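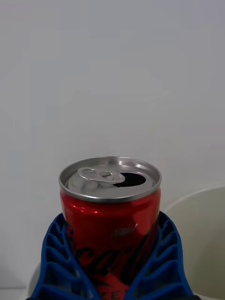 27th June

Colour fastness of the madder batches, continued from the April entry. Malou Skov dropped off the remaining Hovland yarn before nine, so all the wool is now in the building. Labelled it H and put it on the second shelf beside the Rorel.

Mordanted both yarns together in the big stainless pot. Alum at the usual rate, cream of tartar at half that. Dry weight of the two lots combined was 243 grams. Brought it up slowly over the morning and held it just under a simmer for an hour, then let it cool in the pot with the lid on.

Scouring: the Hovland needed 2 goes. The first rinse came off grey and there was still grease in it. Rorel was fine after one. If we order Hovland again, ask whether they can send it scoured, or allow an extra half day.

The Drukholm madder is coarser than the last bag. Ran it through the grinder again and soaked it overnight in 1,000 mL of tap water with a pinch of chalk. Strained through the old pillowcase. The liquor was a good strong orange-brown by this morning. Kept the root for a second bath.

Dye bath held at 60 degrees. It crept up to 68 while I was on the phone, and I think the browner patches on skein 3 come from that. Turned the heat off and let it settle before carrying on. Skeins 1 and 4 are an even brick colour. Skein 2 is paler at one end where the tie was too tight. Retie the rest loosely, figure eight, cotton string only.

Light test: wound the four colours onto grey card, covered the lower half of each with foil and taped them to the north window. Check again in a fortnight. The April cards are back in the drawer. The Gromden samples from that lot have faded more than I expected, mostly in the pinks, and the weld has hardly moved.

Still to do:
Rinse skeins until the water runs clear, then dry in the shade
Second bath with the kept root, Hovland only
New pH strips, the old tub has got damp
Write the iron results into the main book
Ask Malou for the metreage per skein, the Hovland labels only give weight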